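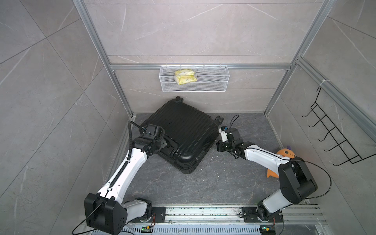

La maleta rígida: costillas, ruedas y cierre

Texto: Priit Priedītis
26 de julio de 2019

Una maleta rígida se compra por el color y se devuelve por las ruedas. El servicio técnico de Iltus, que repara equipaje de varias marcas en un taller de dos plantas, registró 1156 entradas durante el último ejercicio. La mitad correspondía al tren de rodadura. El resto se repartía entre asas, cierres y, en último lugar, carcasas rotas.

El dato explica el orden de este artículo, que empieza por la parte que menos falla.

La carcasa

Las nervaduras paralelas que recorren la tapa de casi cualquier maleta rígida tienen una función estructural. Una lámina plana cede bajo carga en cuanto se apoya por dos extremos; la misma lámina, plegada en crestas, aumenta su momento de inercia sin ganar peso. La resistencia es máxima en el sentido de la costilla y bastante menor en el transversal, lo que conviene recordar al apilar bultos en un maletero.

El inconveniente es el rozamiento. Las crestas reciben todo el desgaste y los valles quedan intactos, de modo que una maleta negra muestra pronto un rayado regular de líneas claras. En acabado mate se nota menos. Los productos abrillantadores disimulan el rayado unas semanas y dejan una película que atrae polvo.

En policarbonato, una abolladura reciente suele recuperarse empujando desde dentro con la palma, a temperatura ambiente. En ABS el mismo golpe deja a menudo una marca blanquecina permanente. El secador de pelo, remedio habitual en los foros, deforma la costilla antes de corregir el hundimiento.

Las ruedas

La rueda giratoria trabaja con dos ejes: uno horizontal, de rodadura, y otro vertical, de orientación. El primero se bloquea por pelo e hilo enrollados; el segundo, por arenilla. Ambos problemas se resuelven con unas pinzas, un cepillo seco y una gota de aceite de silicona. El aceite mineral ataca algunos plásticos y debe evitarse.

La holgura lateral admisible es pequeña. Si la horquilla oscila con la maleta tumbada, el remache ha cedido y hay que sustituir el conjunto. Nornow y Koleo fijan las ruedas con tornillos accesibles desde el forro, y el cambio lleva unos minutos. Kalogeropoulos las remacha; el recambio existe, pero exige taladrar — y la garantía se pierde con el primer agujero.

Las asas

El asa lateral, alojada en un rebaje moldeado, soporta tirones en ángulo para los que no siempre está calculada. Antes de comprar interesa abrir la maleta y localizar la placa interior de refuerzo. Cuando falta, el tornillo tira directamente de la carcasa y aparecen fisuras radiales.

Revisión y guardado

El procedimiento de Iltus empieza con la maleta vacía y tumbada sobre una superficie lisa. Se giran las ruedas a mano, una por una. Se recorre el perímetro con el dedo para localizar rebabas. Se cierra sin carga y se comprueba que las dos mitades casan sin forzar la cremallera. Después se repite el cierre con 8 kilos repartidos.

Para guardarla, en posición vertical y con la cremallera abierta un palmo. Los sacos de gel de sílice solo sirven en trasteros húmedos, y hay que renovarlos.

Un juego de ruedas compatibles cuesta menos de 50 euros en los modelos atornillados. El taller recomienda cambiar las cuatro a la vez: una rueda nueva junto a tres gastadas altera la altura de apoyo y la maleta se desvía al empujarla.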